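Flustness Forums > Robotics & Automation > Data and Training

Thread: 300 hours of shelf restocking demos, is this worth paying for?

gandale_ops
Posted Monday, 8:12 am

We're a small outfit (four people, one of them part time) working on a retail restocking arm. Two arms on a mobile base, nothing exotic. We've been offered a package of 300 hours of head camera recordings from people straightening and restocking shelves in stores. Shampoo, detergent, snacks, that sort of thing. Bare hands, no gloves, no trackers. Hand poses are estimated afterward from the video.

The seller is calling it "manipulation ready." I've been burned by that kind of phrase before. Last year we bought a kitchen set where half the clips were somebody walking to the fridge.

Has anybody here trained on this sort of thing and seen it move a number on a physical robot? I don't mean a loss curve.

shelf_skeptic
Posted Monday, 8:40 am

Short version, no.

Longer version. Video of people's hands teaches a model what people's hands do. Your arm has two fingers. A person squares up a row of bottles by cupping three of them at once with the side of the palm and nudging. Good luck retargeting that. You'll get a policy that confidently goes to the right neighborhood of the shelf and then knocks everything over.

I'd put the money into teleop on your own hardware. Even 90 good episodes on the real arm will tell you more than 300 hours of somebody else's wrists.

M_Yadav
Posted Monday, 9:05 am

I disagree with most of that but not all of it.

We did a pretraining run on human shelf video and then fine-tuned on teleop. The fine-tuning needed fewer episodes to get to the same pick rate. Not magically fewer. The place it helped was deciding which item to go for and from which side, and the place it did nothing was the last inch before contact. If your problem is the last inch, keep your wallet closed.

Madhu

shelf_skeptic
Posted Monday, 9:17 am

"Fewer episodes" compared to what? Did you run the fine-tune from scratch with the same seeds? Every time I ask this I get a plot with one line on it.

M_Yadav
Posted Monday, 9:31 am

Three seeds, both arms of the comparison. Two of the three showed a gap and one didn't. I'm not going to pretend that's a paper. I said it helped with approach direction and I'll stand on that much.

benjie_l
Posted Monday, 10:02 am

I was a recorder on a job like this for most of a year, so maybe I can say what's in the footage. Not the same vendor as far as I know.

You wear the camera on your head and you get a task sheet. Ours had things like "face all items on shelf two" or "move front item to rear, bring rear item forward." You do the task, you say the task name out loud at the start and end, you move on. Store staff mostly ignored us. Customers asked us where things were.

A lot depends on how strict the people checking it are. When I started, they took anything. By the end they were rejecting clips where both hands weren't in view the whole time, which I think was the right call but it killed our hourly count. You learn to keep your head down and still. Your neck hurts.
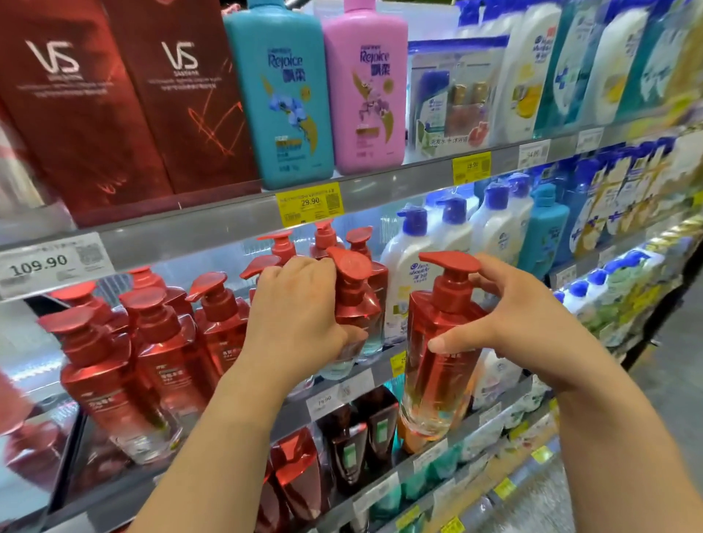
The two-handed stuff was the hardest to get right and the part they paid extra for. One hand steadies, the other moves. Pump bottles are terrible for this. They're top heavy when full, the pump heads swivel and catch each other, and you end up doing little corrections all the time that you don't even notice you're doing. I watched some of my own clips back and couldn't tell you why my left hand was where it was.

Ask the vendor whether they kept the messy takes. Ours threw out anything where an item fell over. I always thought that was backward, because putting a fallen bottle back up is half the job.

Benjie

gandale_ops
Posted Monday, 10:20 am

This is very useful, thanks. The messy takes question hadn't crossed my mind. I'll ask.

Did they give you any say in which shelves? The sample clips I got are heavy on crowded displays, with the same red bottle over and over in one cluster. On one hand that's real life. On the other hand I can't tell from the video which bottle is being held half the time, they all look alike and the bases are see-through.

benjie_l
Posted Monday, 10:34 am

No say. You got a store and a time window. We liked the full displays because there was always something to do. An already tidy shelf is boring and you get through the sheet too fast.

shelf_skeptic
Posted Monday, 10:51 am

So the recorders have a reason to prefer cluttered shelves, the checkers throw out failures, and the hand pose is guessed from video with clear plastic in it. And this gets sold by the hour.

The clear plastic is the thing I'd press on. Ask for the pose error on transparent items specifically. They won't have it. Your depth estimate will go straight through the bottom of the bottle and land on the shelf back, or on whatever is behind. I've seen contact labels that were wrong for an entire clip because the tracker decided the hand was holding the item behind the one it was holding.

Shazia_N
Posted Monday, 11:26 am

I label this kind of footage and I'd say the picture is less bleak than that, though he's right about see-through packaging. We flag it by hand. On my last batch, 1403 clips, 675 came back to us for a second look and the most common reason was "which object." Identical items packed together. Two labelers would pick different bottles and both would swear to it.

What fixed it was going to the moment before the grasp and tracking forward, and never labeling from a single still. It takes longer. If the vendor's price seems low, that's the step they skipped.

Also please look at the text labels. Ours were supposed to say what the hands were doing. Some came in as "person organizes shampoo" for a full two minutes. You can't train much on that.

gandale_ops
Posted Monday, 11:40 am

Nearly half sent back is a scarier number than I expected.

Shazia_N
Posted Monday, 11:48 am

Sent back doesn't mean bad. Most of them were fine after the second look. I'd be more worried by a vendor who tells you nothing was sent back.

B_Buenaventura
Posted Monday, 1:15 pm

Coming at this from the store side. I ran the floor at two places that let recording crews in. Has your vendor shown you the store agreements? We had one crew that had a signed letter for one branch and had been happily recording in three. Price tags, codes on the shelf labels, customers walking through the back of the shot. Our head office was not amused.

The footage may be fine for training, but if the permission is shaky you may have to pull it out of your model later, and I gather that's not a thing you can easily do.

shelf_skeptic
Posted Monday, 1:22 pm

It's not a thing you can do at all without retraining. Good point and I'm annoyed I didn't raise it.

cruzado_dev
Posted Monday, 2:03 pm

Unpopular view: buy a small slice and find out. We took a small cut of a similar set at Cruzado, froze the encoder, and tested on our own arm for a week. Cost us one week and not much money. Result was meh on bottles and good on boxes. Boxes have flat faces and don't tip when you breathe on them. If the gandale folks are mostly doing boxes I'd say yes. If it's all pump bottles I'd say teleop.

shelf_skeptic
Posted Monday, 2:15 pm

"Meh on bottles and good on boxes" describes every gripper I have ever owned, with or without 300 hours of video. How do you know the data did the boxes?

cruzado_dev
Posted Monday, 2:29 pm

Same arm without the pretraining was worse on boxes. Yes, one seed. Go ahead.

shelf_skeptic
Posted Monday, 2:30 pm

I wasn't going to say anything.

Ariel_Sarmiento
Posted Monday, 4:44 pm

Something I haven't seen in the thread: camera height. A person leans in and tilts their head to see behind the front row. If your base has a fixed mast, the model learns to expect views you can't produce. We hit this on the Weleseck project. The policy kept reaching for items in the second row as if it could see them, and it couldn't, because the front row was in the way and our camera didn't lean.

We ended up cropping and warping the human video to match our mast height and throwing away whatever didn't survive that. A third of it went in the bin. So when you work out the price per hour, work it out on what's left.

I'd also check forearms. In head camera footage the arms come up from the bottom of the image and cover the lower shelves. Ours had almost no clean views of anything below the one being worked on, and low shelves are where our customer most wanted help.

M_Yadav
Posted Monday, 5:10 pm

Seconding the forearms. We masked them out and filled in, which sounds clever and made it worse. The filled-in shelves had products with labels melting into each other and the detector hated it.

gandale_ops
Posted Monday, 6:37 pm

OK. I wrote to the vendor at lunch and got an answer already, so here's where it stands.

Failed takes: discarded, not archived. They offered to record new ones "at a premium."
Pose error on transparent items: "not broken out separately at this time."
Clip review rate: they wouldn't give one.
Store agreements: "available under NDA."
Text labels: one per task, so anywhere from ten seconds to four minutes.

I've asked for a small slice with our choice of clips, boxes and bottles kept apart, and told them we won't discuss the full package until we've had it on the arm. We'll run three seeds, with and without, before anyone asks.

shelf_skeptic
Posted Monday, 6:45 pm

Five, if you can stand it. And pick the clips yourselves from the raw list, don't let them send you a "representative sample."

benjie_l
Posted Monday, 7:20 pm

If they do offer to record failures to order, be careful. We had to do a week of that. Knocking a bottle over on purpose looks nothing like knocking one over. Your hand is already on its way to catch it.

gandale_ops
Posted Monday, 7:31 pm

Noted, and added to the list. I'll post numbers in this thread when we have them, whichever way they go. Don't hold your breath, the left arm is out for a new wrist until February.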